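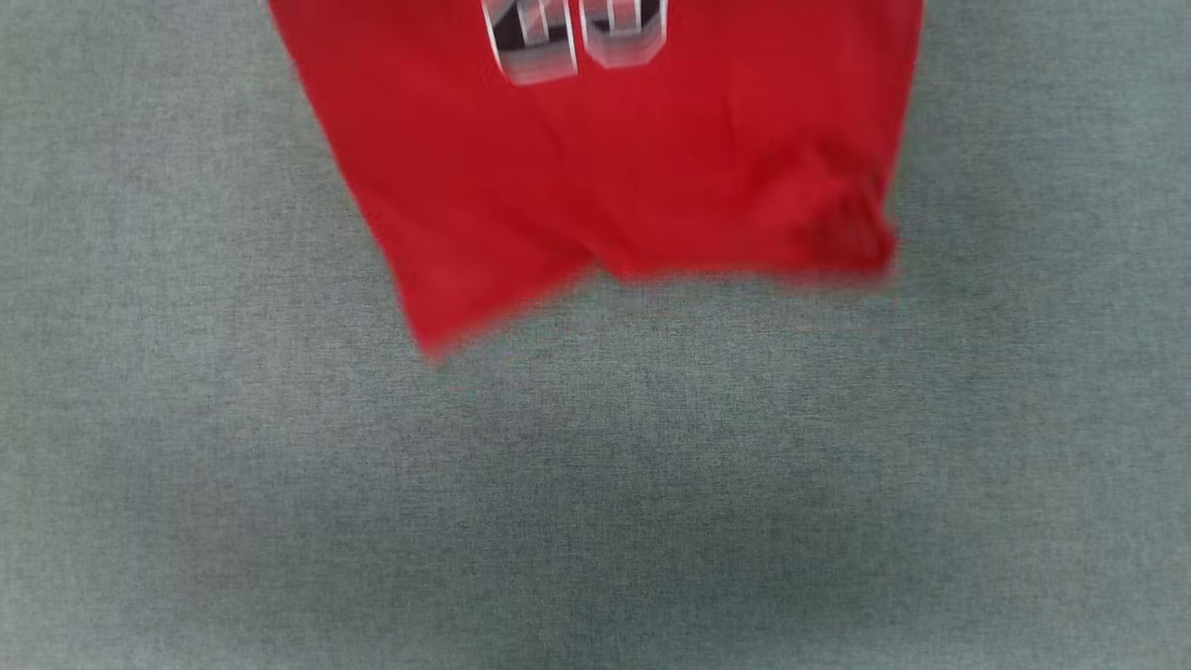
Why Is Red Cloth Red?

Look at the clothes you are wearing. Each color came from a dye. A dye is a colored substance that sticks to the threads of a cloth and stays there.

Where does the color come from?

Sunlight looks white, but it is a mix of many colors. When light lands on a red cloth, the dye soaks up most of the green and blue light. The red light bounces off and reaches your eyes. In a dark room there is no light to bounce, so a red sock and a blue sock look the same.

Where did people get red dye long ago?

One old source is a plant called madder. Its leaves are green, but its roots are red inside. People dug up the roots, dried them, and ground them into powder. The powder went into a pot of warm water with the cloth.

Another source is a tiny insect called cochineal, which lives on cactus plants. Dried and crushed, it makes a very strong red.

Why doesn't it all wash out?

Some of it would. Beet juice makes a nice pink stain, but it fades quickly. Dyers add something called a mordant, which helps the dye hold on to the threads. Alum is a common one. It is a kind of salt, but not the kind you eat.

Are dyes still made from plants?

Some are. Most red dye today is made in factories, because it costs less and comes out the same every time.

Try it

Ask an adult to help you with the stove. Simmer the skins of 10 yellow onions in a pot of water until the water turns dark. Let it cool, strain out the skins, and leave a piece of white cotton in it overnight. Rinse it and hang it up. You will not get red. Onion skins give yellow or orange.

Words to know

Dye: a substance that colors cloth
Mordant: something that helps dye stay on
Madder: a plant with red roots

Contact Us | © April 2019 Purna Learning Pages | Back to top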